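Wednesday, January 25, 2023

Up late, coffee gone by nine. Going to write this fast before I lose the day altogether.

So, the mug tree. White one, two pegs and a little round cap on the top, base like a figure eight lying down. I have spent most of a working day in its company and I have opinions.

Started with the table. Wanted the top totally bare before anything went on it, bc yesterday I kept leaving things on it (pens, my badge, half a cereal bar) and then wondering why I felt cluttered. Took it all off. Wiped it twice. First time with the spray that smells like fake lemon, left streaks, second time just a damp rag and then a dry one. Better. Found a sticky ring from somebody's soda near one corner and went at it with my thumbnail for ages.

It's a nice top, too nice really for what we do to it. Pale, lots of grain, big long swoopy lines. Mom's kitchen table in the old house had grain sort of like that and I used to run a fork along it til I got yelled at. Hadn't thought about that table in years. I think my uncle has it. Or had it, he moved in May and got rid of a lot.
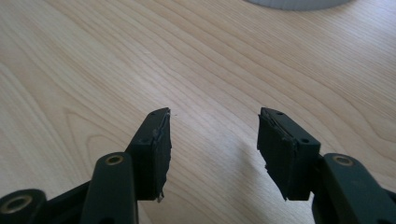 Tabletop, mid morning. Look at that grain.

Light lands on it and goes almost white in one patch and then you can only see the lines faintly. Moved my chair twice so it wasn't in my eyes. Gave up and squinted.

Anyway. Mug tree. Ordered three of the things back before the holidays, from three different places, on the theory that one of them would be decent. The Okoth one came first and the post wobbled. Not a little. You'd hang a mug and the whole thing would lean over like it was listening to somebody. The Budent one was dark and heavy and I liked it but the pegs were so close together that two mugs knocked, and I hate that noise, I can feel it in my teeth. Then the white one, which is Skindo I think, the box is long gone. Cheapest by a lot. Of course it's the one I'm keeping.

What I like: base is big. Part of it just sits there with nothing on it, so there's a spot for a cup that's standing up. Pegs angle out a bit so the handles don't slide. One high, one low, one each side.

What I don't like: white. It's going to look terrible by summer. Also only two pegs!! Stijn says two is plenty, Stijn drinks out of the same travel cup every day and never washes it as far as I can tell, so his vote is worth half.

Stijn Van Leeuwen by the way is back from his trip. Brought the licorice again. The salty kind. Left the bag open on the shelf by the door with a note saying EAT and the bag is exactly as full as when he left it. I had one to be polite. Had to go get water.

Where to put the stand took up way more time than it should of. Middle of the table was wrong, you have to reach around it for everything. Right side, my elbow gets it. Ended up toward the far edge and a little left and that felt ok. Far enough that my sleeve doesn't catch, close enough I'm not leaning my whole stomach on the edge. I'm going to put a bit of tape there so I can get it back in the same place tomorrow. Forgot the tape. Tape tomorrow.

Practiced with the blue mug and the chipped one. Chipped one has the bigger handle, goes on like a dream. Blue one has that skinny handle that barely clears the peg, you have to come in from the end and tilt, and if you're in a hurry it just clonks and swings. Dropped it once. From maybe an inch, it's fine, I'm fine, everybody in the next room went quiet for a second and then started typing again.

Lunch was leftover rice, egg on it, too much soy sauce. Ate standing up. Called the dentist while chewing, bad idea, had to say sorry what about four times. They can't see me til next week. $385 for the crown after insurance, which, great. I wrote the number on my hand and it washed off when I rinsed the rag out, so writing it here too. 385.

Called the landlord also. Voicemail. Called again. Voicemail full. The radiator in the bedroom has been doing the knocking thing since Sunday and I swear it waits til I'm nearly asleep.

Afternoon. Back to the table. Slow part of the day, sleeves pushed up, everybody a bit sleepy and the room too warm.
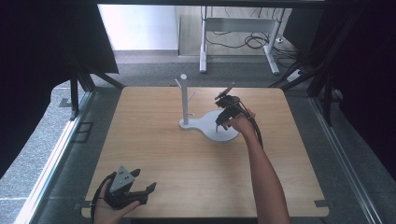
It got better once I stopped fussing with where the base went and just left it alone. Funny how long it takes me to leave a thing alone. I'd nudge it left, look, nudge it back. By three I made a rule, no touching the base unless it's really moved. Broke the rule twice.

Other stuff I want to remember about the room while I'm at it. The cables under the white desk by the wall are a disgrace. Black spaghetti all over the floor. I've said I'll sort them every week since I started and every week I look at them and go get a coffee. What I want is one of those trays that screws on underneath, Hadent makes one, I had it open in a tab all thru lunch and then closed the tab by mistake. Velcro ties at the very least. We have velcro ties! A whole roll! I have no idea where it is.

And the carpet. That gray speckle that hides everything, which sounds good until you drop a screw. Dropped a screw. Hands and knees for ten minutes with my phone flashlight. Found a paper clip, found a dead pen, found a different screw. Kept the different screw. It fits, sort of. I'll look again in the morning when my knees are talking to me.

Also whoever puts a power outlet in the middle of a floor has never had to walk anywhere in socks. (I know, shoes. My boots were soaked from the slush and I had them up on the heater.) 

Tightened the clamps along the edge of the table too while I was down there. One on the right was looser than I'd like. Quarter turn. Nice solid feel now when you lean on it. Small pleasures.

Stijn came by around the end of it and stood there with his awful cup and looked at the mug tree and said it looks like a coat rack for a doll. Now I can't unsee it. Told him to go eat his licorice.

Things I meant to do today and did not:
tape mark for the stand
velcro ties
email about the parking thing
wash the chipped mug, it's been sitting all day with coffee in the bottom crease
call Dad back

Called Dad back just now actualy, so cross that off. He's good. He's building a shelf. He has been building the same shelf since Thanksgiving. Says the wall isn't flat, I said no wall is flat, he said this one's worse. He wanted to know what I did all day and I said hung up mugs and he said good for you, and he meant it, then asked if I'd eaten. I said rice. He said rice isn't a dinner. It was lunch, Dad. Then I had to admit dinner was toast.

He also wants the white mug tree now. Or one like it. He's got six mugs stacked in that cabinet over the stove, handles all tangled, and every morning he takes down the whole pile to get at the bottom one. I said it only holds two. He said he only drinks out of two. Can't argue. So maybe he gets the Skindo one for his birthday and I get an excuse to buy something with more pegs. There was one with a wood post that I liked but it was huge. Like a tree tree.

Could give him the Budent one for now, it's just sitting in the closet behind the vacuum. He wouldn't mind the knocking, he can't hear it. Don't write that down. Well, wrote it down.

Bus home was packed. Stood the entire way next to a man holding a cake box flat on both hands like he was in a parade, and nobody would bump into him, so if you stood close to him you got extra space. Very smart. Should carry a cake box every day.

Then the kitchen here. Came in, looked at it, and of course after a whole day of wiping down somebody else's table mine was covered in mail. Cleared it. Took five minutes, I'd been dreading it for two weeks. Half of it was coupons. One was a letter from the bank about the old savings account, 200 dollars in there I forgot I had! Doesn't cover the crown but I'll take it. Put it on the fridge under the lobster magnet so I don't lose it again.

Wiped the table after. Same two steps, damp rag then dry, no lemon. Mine's got a burn mark and a wobble and there's a fold of cardboard under one leg. Still looked pretty good with nothing on it. Set one cup out for the morning and left the rest of it bare.

Radiator just started. 10:40. It's early tonight.

Tomorrow: TAPE. Screw. Ask Stijn where the velcro went, he had it last, I'm almost sure. Bring dry socks. Bring a real lunch, and not rice, or rice plus something green. Dentist wants the form back by Friday, it's in my bag, front pocket, under the gloves.

Eyes closing. Bed.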